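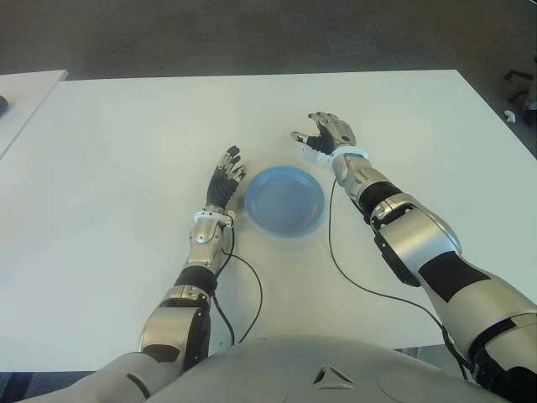
Table setters and servers wanted, Massawe supper hall. We feed people at long tables, family style, and we need more hands for the fall season and right through to March. Part time, evenings mostly, some weekend lunches. The work is plates. Getting them out, getting them straight, getting them back. Our look is plain on purpose – white table, one light blue plate with a raised rim, set near the middle of the place and nothing on it until the guest sits down. If you like a table that looks like that you will probably like it here. If you want to fold napkins into swans, try someplace else (no offense).

What the job is

Setting up before doors. Tables wiped, plates down, then glasses, then flatware. Always that order.
Carrying. A stack of 8 plates is normal, two trips if you need two trips.
Serving from big bowls and platters. You do not need to know wine.
Clearing between courses. Scrape at the station, never at the table.
Helping the dish room when it backs up. It backs up.
Reset for second seating. 43 seats, and the gap is short.
Sweeping, chairs up, lights. Same crew that opens usually closes.

Hours and pay

Shifts start at 3:30 and finish when the room is done, normally before 10. Three or four shifts a week to start. More in December if you want them. Hourly pay plus an even share of tips, kitchen included, paid out every two weeks. We will tell you the rate on the phone before you bother coming in. Staff meal every shift and its a real one, at the table, sitting down.

Who we want

No experience is fine. Really. Half the floor started with none.
You can be on your feet the whole shift and lift a full bus tub.
You show up when the schedule says. Text if you can't, as early as you can.
OK with a loud room, kids, birthdays, grandparents who want to talk.
Food handler card – or get it in your first month and we pay the fee.
18 or over for evenings.
Some Spanish or French is useful, not required.

Also hiring, same page to save time

2 dish room people, steady nights. Quiet corner, own radio. Good mats on the floor, new racks.
1 lead setter. This one does need experience. You run the table plan, check every place before doors and train the new people. Big parties go up to 80 with the side room open, so you need to be able to read a floor plan and keep your head. Slightly higher rate, keys to the building, first pick of days off.

About the plates, as people ask at the interview. They come from Dulovska, they are matte, and they show every fingerprint and every streak. You hold by the outside, thumb off the flat part. Polish with the dry cloth, not the damp one. Chips go in the gray bin and you tell the lead, nothing comes out of your pay for breakage. Never has.

What to wear

Black shirt, dark pants, closed shoes with grip. Aprons are ours and we wash them. Hair back. Rings are ok if they don't scratch – plain bands fine, big stones no.

Getting here

We are at the back of the Zakmont building, door on the loading side. Bus stops at the corner, last one leaves after close on weeknights. Weekends check the timetable, it changes. Staff parking is behind the paint shop, not in front of it or you wil get towed. Bikes can come inside.

How to apply

Call or stop in between 2 and 4, before we get busy. Ask for Tariq Malik, he does all the hiring. Bring the days you can work written down and one person we can call about you. Resume if you have one, no big deal if not. You can also leave a note at the Druton bakery counter next door and they'll pass it over.

Apply by 7/25/25. Trial shift is paid, one evening, you set one table start to finish and then eat with us. We let everybody know either way, normally the next day.

Please no calls during service, the phone is right by the pass and we can't hear you.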